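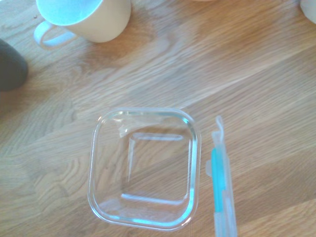 A glass food storage container is a lidded dish used to keep cooked or raw food in a refrigerator, freezer or cupboard. The usual form is a shallow square or rectangular dish of clear glass with rounded corners, closed by a separate plastic lid. Round versions are also made. The dish can generally be used for reheating and serving as well as storage, so that food does not have to be moved from one vessel to another.

Construction

The dish is pressed from a single piece of glass. Most are made either from borosilicate glass, which expands little when heated, or from toughened soda-lime glass, which stands up better to knocks. The walls slope slightly inwards towards the base, and the rim is thicker than the walls because it carries the lid and takes most of the wear. Glass that looks colourless from the front often shows a faint green or blue tint along the rim, where the eye is looking through a greater depth of it.

Lids are commonly of polypropylene or a similar translucent plastic. Around the underside runs a groove holding a gasket, usually silicone, which presses against the rim when the lid is closed. Gaskets are often coloured, with teal, blue and grey among the common choices, and the colour makes it easier to see whether the strip is seated properly. Locking lids have a hinged flap on each of the four sides that folds down and catches under the rim. The hinge is a thin line of the same plastic and is normally the first part to fail.

Capacity

Sizes are given in millilitres and vary between makers. The smallest in general sale hold 300 ml, enough for a sauce or a single portion of fruit. The Bedenero range, sold from August of its first year as a set of nested squares, was among those that used one lid pattern for two depths of dish. Siler, a rival maker, gave each size its own lid and marked the size on the flap.

Use in the kitchen

Containers are normally filled on the worktop with the lid set aside and the flaps open. Food should be allowed to stop steaming first, but should not be left out for long. A gap is left below the rim for anything that will be frozen, as liquids expand and can lift the lid or crack the glass. 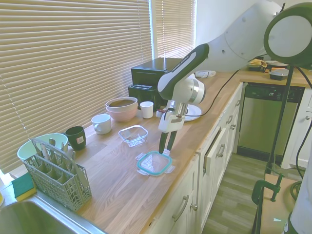

Plain dishes without lids are often used alongside lidded ones, for chopped ingredients or for food that will be eaten the same day. Bowls and plates may serve the same purpose when covered, though they stack less well in a refrigerator.

For reheating in a microwave, the lid is unlocked and rested loosely on top, or taken off altogether. Oven use is possible with many dishes but never with the lid. Sudden changes of temperature should be avoided — a dish taken straight from the freezer to a hot oven may shatter, even if it is made of borosilicate glass.

Cleaning

The glass can be washed by hand or in a dishwasher. Lids are usually placed on the upper rack, away from the heating element. Water and food residue collect in the groove behind the gasket, and mould can grow there if it is left. The gasket can be eased out with a blunt tool, washed and dried separately, then pressed back starting at the corners. Some makers fix it permanently, in which case a soft brush is used.

A household study by Mireille Nassar and Pankaj Rathore, published on May 3, 2021, followed 76 kitchens and found that 56 had at least one glass dish whose lid had been lost or broken. Replacement lids are sold by some makers, including Kashyap, but seldom fit dishes of another brand.

See also

Butter dish
Casserole
Lunch box
Preserving jar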